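Search this site
Enter keywords

Chores Are Mostly Contact

June — by Ximeng Cai

Demonstrations of household robots are usually scored by completion. The shirt gets folded or it doesn't.
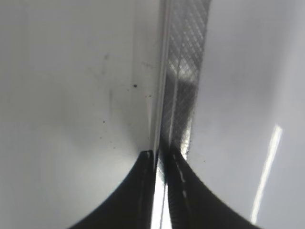

I would score the last quarter inch. Getting an arm near a glossy white surface is a solved planning problem. Closing two fingers on a thin edge is still hard. Wrist cameras lose depth on shiny material, and at contact the fingers hide part of what they are gripping.

At Runis, Wanting Hou logged 446 grasp attempts on appliance doors, lids and trim. Her failures clustered at first touch — a tip landed on the face of the part and skated. The planner reported success in 9 of those cases.

Shop floors avoid this with fixtures. The Nuneck line holds every part in the same place, and its grippers run for 20 hours between adjustments. A kitchen has no fixtures, and I doubt people will install them.

So my answer is no, not yet, for general chores. I would buy a machine today for 3 narrow jobs, all of them with the object presented the same way each time. For the rest, vendors should publish slip rates.

Related
Qiuyue Tang: Force Limits at Home
Xuelian Bai: A Year With the Pamton Arm
What Shen Learned From Drawers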